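Skavedwood Simulation Working Group
Minutes of the meeting held at the Udness office, January 17, 2018

Present: the simulation side, the arm side, the safety reviewer, and one dial-in from Pradport who could hear us but was heard only in places.
Minutes of the last meeting: accepted, with "calibrated" corrected to "calibrating".

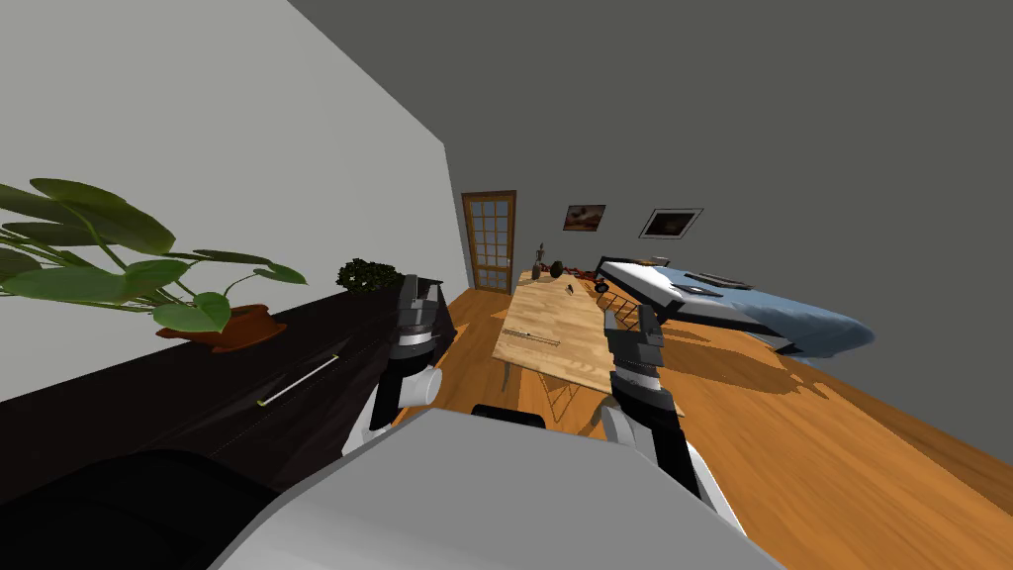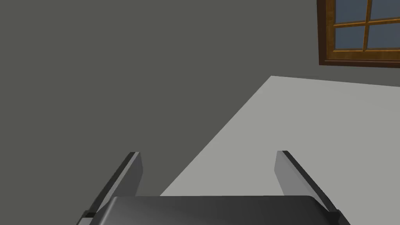
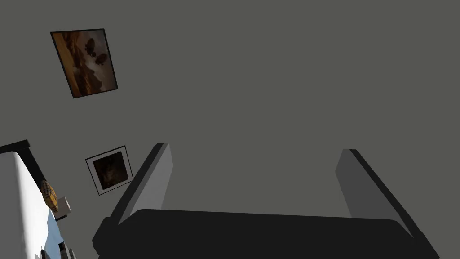
Simulated bedroom: head view first, then two gripper views.

Skavedwood Minutes, Issue 14, page 2

1. The stop fault
The group returned to the fault in run 3153. The stop command was sent while both arms were reaching over the table. The right arm stopped. The left arm acknowledged the command, politely and in full, and carried on for 157 control steps before the run was ended by hand. No real hardware was involved, and the only thing harmed was the schedule.

The arm side reported that the left controller had been putting the stop at the back of its queue, behind the moves already waiting. It was agreed that a stop which waits its turn is a suggestion. The simulation side asked for it to be minuted that they had raised the queue in the autumn. It is so minuted. The arm side asked for it to be minuted that they had been asked to look at it "when convenient". That is minuted too.

2. Why the alarm stayed quiet
The watchdog, supplied as part of the Thevar package, checks whether a controller is replying. The left controller was replying throughout. The watchdog therefore recorded a healthy arm. The safety reviewer's opinion of this was given at some length and has been shortened here to "not acceptable".

In future the watchdog will compare joint movement with the last command received, and will cut drive if an arm is still moving after a stop. Pradport said something at this point which may have been agreement.

3. Repeat runs
A patch putting stop commands at the front of the queue was tried last week over roughly 2000 short runs in the same bedroom. Two late stops were found, both on the left arm and both while the gripper was being opened. The arm side described this as very nearly fixed. The reviewer asked which of the two should be fitted to the real robot first. There was no answer, and the tea arrived.

4. Decisions
The patch is not to go on any real arm until the two late stops are explained.
The left and right controllers are to run the same version of the software. Several people had assumed this was already so.
Logs from failed runs are to be kept until the end of January. The overnight clear-out has been switched off.

5. Any other business
The folder called "final" is to be renamed, as there are now three of them.
The dial-in line was discussed. Pradport's view could not be made out.

Next meeting: once the late stops have been reproduced. Room to be confirmed.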